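Kollus Robotics Forum > Student Projects > Simulation

Thread: Faucet reach task, policy stalls short of the handle (capstone)

melach_cap4
Posts: 39

Fourth-year capstone, team of four. We are training a reach policy in simulation for a single white arm at a kitchen counter. Target for this milestone is a point at the base of the faucet, no contact required. Episodes start from a randomized joint configuration and run for 165 steps. Controller is joint position delta, clipped per step.

Symptom: the policy gets near the target quickly, then stalls. Final error sits at 41 mm and stays there no matter how long we extend the episode. Training return is flat after the first third of the run. We have 3,000 demonstrations from a scripted planner and the behaviour cloning baseline does the same thing.

Typical end pose, rendered from the arm side of the counter:
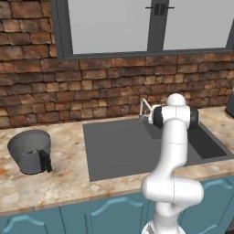
Reach task, arm near the faucet base. Marble counter, double sink variant.

Things already checked: joint limits, target transform, action clipping, observation normalization. Would appreciate a second set of eyes before we start changing the reward.

jetach_ta
Posts: 1,206

Which frame is the target expressed in? If it's the sink asset frame and you are swapping sink variants, the origin will move between assets. We had a group in the Jetach course last year whose target was off by a constant for exactly that reason. A constant error that ignores episode length usually means the policy is doing its job and the target is wrong.

melach_cap4

World frame. We compute it at reset from the faucet body and log it. I plotted logged target against the faucet mesh and it lands where it should. Happy to be told the plot is wrong but I don't think it is.

servo_grumble
Posts: 512

Disagree with the above. Constant offset with a correct target is what you get from position delta control with low gains and gravity compensation off. Every step commands a small delta from the measured position, the arm sags by the same amount, and you sit at equilibrium forever. Command deltas from the previous setpoint and look again.

jetach_ta

Sag would give a mostly vertical error. OP hasn't posted the components. Until that happens this is guessing, mine included.

melach_cap4

Fair. Broken out by axis, averaged over the evaluation set: most of the error is horizontal, toward the wall. Vertical component is small. Turned gravity compensation on anyway and the number did not move.

We also ran the same checkpoint in the second layout, which has a drainboard on the left and the basin on the right. There is no faucet along the back edge in that view, so the target there is a fixed point above the back rim.

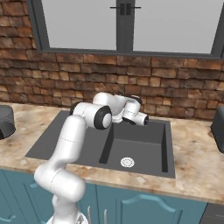 In that layout the same checkpoint converges to within tolerance on nearly every seed. Same gains, same clipping, same observation vector apart from the target. So whatever it is, it depends on the layout.

servo_grumble

OK, that rules out my theory. Withdrawn.

Next suspect is collision geometry. If the faucet uses a single convex hull, a gooseneck gets filled in under the spout and you have an invisible solid sitting over the basin. The wrist would come up against it and stop. Turn on the collision mesh overlay.

negussie_sim
Posts: 88

Seconding the hull. The Negussie kitchen pack ships with convex hulls by default on every fixture. You want convex decomposition for anything curved. It costs a bit at load time and next to nothing per step at this scene size.

I would also question using 3,000 demos for a free-space reach. If your planner was using the same hull, every one of those trajectories stops short too, and the cloned policy is copying a planner failure. Regenerate before you retrain or you'll be back here with the same number.

jetach_ta

I'd keep the demos and filter on final error. Regenerating burns a day of cluster time that a student team may not have in July.

negussie_sim

Filter on what? If they all stop short there's nothing left after the filter.

melach_cap4

Overlay is on. The faucet is one hull and the space under the spout is solid. Planner loads the same asset, so the demos are affected. Histogram of final error over the double sink demos has one peak, at the same offset as the policy. Filtering leaves us with very little.

Switching to decomposition and regenerating the double sink half only. Drainboard demos look fine and will stay in. Will post numbers when the run finishes.

servo_grumble

Log contact forces on the wrist link this time. It would have shown up on day one.

melach_cap4

Added to the logger.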